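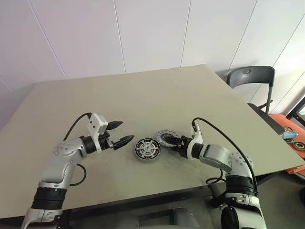 Cleren height-adjustable desk, four months in

I should say up front that I didn't want a standing desk. My back is fine. What I had was a door on two filing cabinets, and the door was starting to sag. The Cleren was on sale in April, my brother-in-law wouldn't stop talking about his, and I gave in.

The sales page promises a lot. More energy, better focus, fewer aches. I can report none of that. I stood a good deal in the first week, some in the second, and now I stand when I'm on a call I want to end. If you are buying a desk to become a different person, save the money.

Assembly

The box weighs 70 pounds and comes with one thin sheet of drawings. The feet go on easily. The crossbar doesn't, at least not if you follow step 4, which has you tighten everything before the second leg is lined up. Leave all the bolts loose until the end. The predrilled holes for the control box were off by a hair and I had to redrill two of them. The little hex key in the bag is soft and rounded off on me halfway through, so use your own.

I was done by mid-afternoon, having started after breakfast. The listing says thirty minutes. I'd like to meet whoever timed that.

Going up and down

The motor is quiet enough. Low down, the desk is solid and I have no complaints. At my standing height it wobbles front to back when I type, and I am not a heavy typist. Cleren will sell you a brace for this. I think a desk at this price should come with whatever it needs to stand still, so I haven't bought one.

The memory buttons work, though mine forgot its settings after a power cut and had to be run all the way to the bottom before it would do anything at all. The manual mentions this on the last page in tiny type.

The top

It has held up better than I expected. Coffee wipes off. A ballpoint pen left a mark that needed rubbing alcohol. The front edge is square and digs into my forearms by late afternoon, and a rounded edge would have cost them almost nothing.

Against the others

I tried the Bassey in a showroom before ordering. It was steadier at full height, but it costs a lot more and the top felt thin to me. Kjell Myklebust, who shares an office wall with me, has a Flikano with a hand crank. It takes him forever to raise it, so he doesn't, but it has never wobbled or forgotten anything.

Customer service answered my email about the holes on a Wednesday, nine days after I sent it, and offered me a discount on a second desk. I did not need a second desk.

Would I buy it again? On sale, maybe, for someone short who will mostly sit. At full price, no. The warranty covers the motor and the frame but leaves out the top and the control pad, so read that part before you throw out the box.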